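Subject: Re: [cell-practice] draft 6 of the station rules, comments please

Faraji Massawe wrote:
> Section 2 says every arm gets a label a person can read from the next
> bench. Do we mean printed? Kevard printed theirs and the labels
> were beautiful and fell off. Also, who owns the aisle rule?

Faraji, no, we don't mean printed. The draft says "legible," and I would like it to stay that way, having sat through the Weterton meeting where we spent a morning on typefaces. Hand lettering on the housing is fine by me. If you can shout the number across the room and the right person lets go of the right arm, the label has done its job.
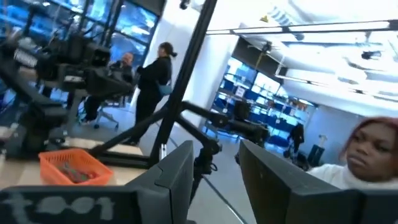 Wafula Mutiso wrote back off-list that he'd accept hand lettering if the same number also goes in the session log, and that he doesn't care whose handwriting it is as long as it isn't mine. Fair. I've added the log part to section 2 and left out the rest.

As for the aisle rule, I wrote it, so I suppose I own it. People walk through. They have bags and somewhere to be. The draft asks for a floor line at full reach plus 200 mm, and it asks the operator to pause when someone crosses it. Mabula wants a gate. I have met their gate. It was propped open with a chair.

Two other changes in draft 6:

1. Operators at the leader arms. Gloves are allowed if they fit snugly. Hair, scarves and lanyards stay clear of the joints. Anything soft being handled (cloths, mostly) gets moved off the arm before you let go of the controller. The old wording said "promptly," which at our site meant after lunch.

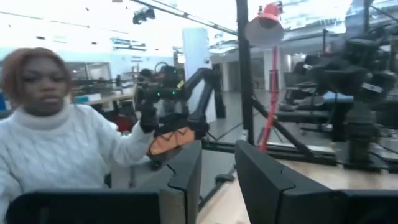 2. Sight lines. The operator must be able to see the follower arms directly, over or between the monitors. A camera view doesn't count. Grerenix objected that their benches are 68 cm high and their screens are large. I suggest smaller screens — or taller operators, if the budget is there.

I have not touched the annex on emergency stops. It got 1,018 words of comment last round, most of them from one person, and I'm still reading.

Please send edits as replacement text. "Needs work" is not replacement text. I'd like to close this in October.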